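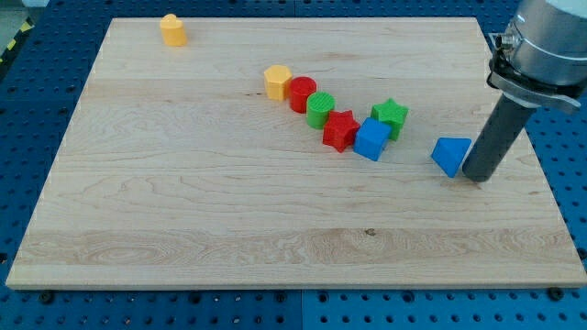

Speaker notes – shop talk, Wednesday, 7 pm

Slide 1. Name, thank Meinrad Marti for the projector. The talk is on the arm Waltraud Ruchti and I put together in the shared workshop at Vestomside. It pushes blocks over a board. Leave the picture up for the whole first part.

The tool is a plain rod. We had a two-finger hand on it last winter and took it off. A rod can't pick anything up, so the arm has to slide every block, and the code got a lot shorter. Say that the rod is held in a black clamp under the wrist, and that swapping it takes one hex key.

Blocks. All printed at the shop. Hexagon, cylinders, stars, cube, triangle, heart. Point out the rings on top of the green cylinder for anyone who asks how fine we print. We don't sand them. The triangle is the hard one. Push it off center and it spins. The cylinders roll if they tip over, so push low.

Board. Maple, from Hermine Kaufmann's offcut pile. It sits on the blue pegboard, with two bolts at the front edge. First version had no bolts and the board crept toward us all evening. Skip the glue story unless there is time.

Slide 2. Control. Holzer board, 126 lines of code for the push routine. Read out the three settings we change most: rod height, push speed, stop distance. Rod height is set by hand with a sheet of paper under the tip. Too low and it drags on the grain.

Slide 3. Costs. 300 for the used arm, from a school sale in Castordale. Filament came out of the shop account. Aurelia Hubmann has the full list, send people to her.

Slide 4. What still goes wrong. Blocks that end up touching. The software reads a star up against the cube as one odd shape and pushes both. Mirjam Fuchs is trying a fix where the rod goes between them first – ask her to stand up and say two sentences.

Demo. Home the arm before people come close. Hands behind the yellow and black tape. Run the heart first, then take requests.

Questions, then lights and lock up.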